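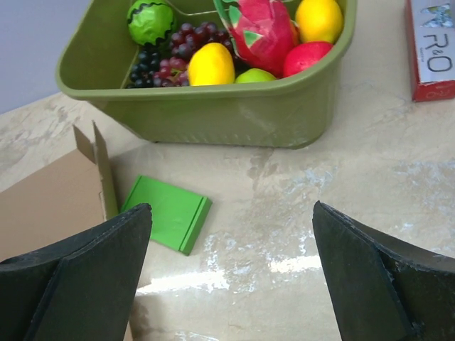 4. What people write when they write "fruit"

I'll start with the lists themselves, because they were the part of this project I kept taking home with me. The 41 households in Collden gave us 1,847 shopping lists between them, on envelopes, on the backs of school notices, on phone screens (photographed with another phone, which made for some lovely reflections of ceilings), and in one case on a strip of wallpaper that lasted the family most of the winter. After we took out duplicates, lists we couldn't read and lists with no food on them at all, 1,401 were left. Those are the ones I talk about from here on.

My question going in was a pretty small one. When somebody writes down a thing they want from the store, how exact do they get? I'd read plenty on how people name objects for strangers, and quite a bit on how they name objects for friends, but a shopping list is an odd in-between case. Half the time you're writing to yourself. The other half you're writing to somebody who knows your kitchen as well as you do, and will still come home with the wrong onions.

4.1 The general word and the particular word

Most items on the lists sit at what the naming literature calls the basic level: bread, milk, cheese, rice. You don't write "groceries" and you don't write "extra-mature cheddar aged in a cave," you write cheese. I expected fruit to behave the same way and it mostly refused. The word "fruit" all by itself turned up again and again, in every kind of household we had, and often in the same hand that two lines down asked for a particular shape of pasta. We never saw "meat" used that freely. "Vegetables" did show up alone, but nearly always with something tacked on, like "vegetables for soup" or "veg (roasting)."

So what's going on there? My first guess was that people who write "fruit" don't much care about fruit. Rochelle Halliday, who did the home interviews with me, thought I was being unfair, and she was right! When we went back and asked, the people who wrote the bare word were often the pickiest shoppers in the sample. They wanted to see what looked good. One father told us that writing "peaches" in advance was asking for trouble, since then his son would buy peaches no matter what state they were in. The bare word left room for judgment at the store. A woman two streets over put it more bluntly: "If I write it down he'll get it."

That changed how I coded everything. I had been treating "fruit" as a vague entry, one notch below "apples" on a scale that ran from vague to exact. Halfway through we dropped the scale and coded instead for who was supposed to make the choice: the writer at home, the shopper at the store, or (this was a category we added late, and I'm still not fully happy with it) neither of them, as in "whatever's on sale." Recoding took Rochelle and me the better part of January and I don't recommend doing it that way round.

4.2 Plurals, bunches and bags

The second thing I want to talk about is plurals. People are very steady in how they handle them, and I hadn't seen it written up for lists.

Apples and lemons differ in a way that took me a while to hear. "Apples" is the ordinary entry, and a single apple almost never appears. "Lemon," singular, is all over the place. You buy apples to have apples in the house, and you buy a lemon for something. Whenever a household wrote "lemons" in the plural we found either a party, a cold going around, or a baking project somewhere in the interview notes. I'm aware that's a story told after the fact. Still, when I tried it on Oluf Nørgaard, who reads our drafts with a red pen and no mercy, he went and checked his own refrigerator door and came back with "lemon, fish."

Grapes are always plural and that's no surprise, but they also never took a measure on the lists. Not one person wrote "a bunch of grapes," though every single interview partner said "a bunch" out loud when we talked about them. Bananas worked the opposite way. "Bunch bananas," "small bunch ban.," "bananas x5 NOT GREEN." I think the difference comes from how much each bunch can vary in ways the household cares about. Five bananas is a week of breakfasts for one person and seven is a week plus something brown on Sunday. Nobody in our sample planned grapes. 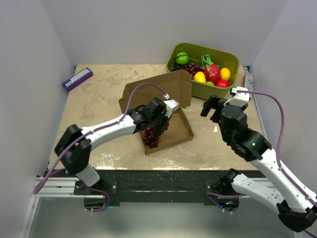
Figure 2. Artificial fruit in an olive-green tub, with grapes, lemons, an apple and a dragon fruit.

Then there are the fruits people don't have a settled habit for. Mango, papaya, pomegranate, dragon fruit: these show up rarely, and when they do they come with extra words. "One of those pomegranates." "Mango if soft." "The pink one Mei had." I'm very fond of that last type of entry, where the name is missing and a bit of shared history stands in for it. Earlier work on naming would call this a description used in place of a label, and would usually explain it by saying the speaker doesn't know the label. In our interviews several people knew the name perfectly well. They wrote "the pink one" because that was how it had been talked about at the table, and the word dragon fruit would have sounded stiff coming from them.

Cheuk-hei Siu has been telling me for ages that households have their own small dictionaries, and I used to nod politely. I'm a convert now. In one home "Pistar" meant any green apple, after a sticker that somebody's uncle once misread, and three generations used it without blinking. In another "long ones" meant a certain kind of grape in summer and a certain kind of bean in winter. Neither of these would make any sense to a shopper from outside, and neither household had ever noticed it was doing anything unusual until we asked.

4.3 Who the list is for

Here is where the coding for choice starts to pay off. I split the lists by whether the writer did the shopping or handed it over. (For phone lists kept in a shared app we couldn't always tell, and I left those out of this part.) I'd have bet money that handed-over lists would be longer and more exact. Longer, yes. More exact, only for some goods. Cleaning products, coffee, cat food and anything for a baby got brand names, sizes, underlining. Produce hardly changed at all, and in a fair number of homes it got looser when somebody else was going.

We talked this over a lot in the group. Musyoka Wanyama's reading is that produce can't be pinned down in writing in the first place, so people don't try. You can write "Titeck, blue lid" for the dish soap and be sure of getting it. There's no phrase on earth that gets you a good melon. My own reading leans more on the father with the peaches. I think looseness is a kind of trust, or at least a way of handing over a job along with the right to do it your own way. The two ideas aren't enemies and the lists can't really settle it. What I can say is that the households with the most arguments about shopping (they told us cheerfully about the arguments, we hardly had to ask) were also the ones with the tightest fruit entries: "4 pears conference firm," "apples red small NOT the mealy ones."

There's a wrinkle with teenagers. Where the shopper was under 20, lists got tighter across the board, fruit included, and the handwriting got neater. A few parents drew little pictures. One drew a leek and labeled it LEEK, with an arrow, beside a spring onion that had been crossed out hard enough to tear the paper.

4.4 Crossings-out and second thoughts

I hadn't planned to look at corrections. Tamsin Quinlan was sorting the scans on a Tuesday afternoon and started putting the ones with crossed-out fruit in a separate pile, mainly because they made her laugh, and by the end of the day the pile was too big to ignore. The most common correction is from the particular to the general. Somebody writes "strawberries," strikes it, writes "fruit." It also happens in the other direction, but less, and those tend to be in a different pen, which I take to mean a different person got to the list before it left the house.

I love these. They're about as close as I'll ever get to watching somebody change their mind on paper. When we asked about them, people mentioned price first, then season, then the plain memory of the last lot going off in the drawer. A couple of people couldn't say. One looked at her own list for a long while and told me she had no idea who had written it.

Some limits before I move on. Collden is one town with two supermarkets and a Saturday market, and the market shoppers mostly don't write lists, so they're thin in our material. We asked people to save their lists and that surely made some of them tidier than usual; the wallpaper family swears it didn't. We also have no way of knowing what was bought. The Pai receipts study pairs lists with till slips and can say more on that side, although its lists are typed in afterward from memory, and I'd expect a lot of those lonely little entries reading "fruit" to turn into something more respectable along the way.

Section 5 takes up the entries that aren't food words at all, beginning with "the usual."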